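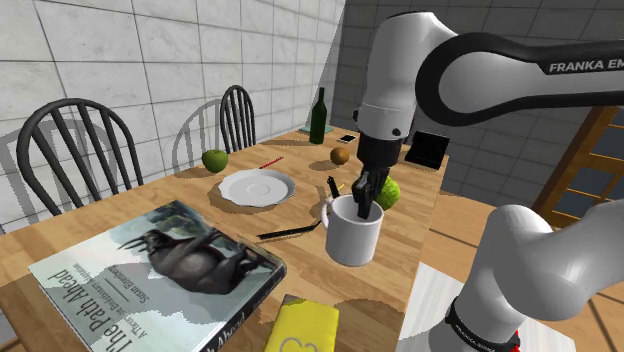

Grastier, the planning layer we maintain at Plerkside, received a revised grasp selector in August. The earlier version scored each candidate pose on finger contact alone and took no account of what stood nearby. On a cluttered simulated table this mattered a great deal: with the fingertips inside the rim of the mug and a green apple directly behind it, a pose that scores well on contact may leave very little space for the gripper. The revised selector adds a clearance term, computed against every object on the table, before any path is requested.

We ran the selector on 2,000 generated layouts, with 20 candidate poses retained for each. Planning requests that ended in a collision report fell from 200 to 8. The remaining cases all involve thin items lying flat — a fork, for instance — which the depth filter tends to merge with the tabletop. A correction to the filter is under review, and the selector will remain on the Berhe branch until that work is complete.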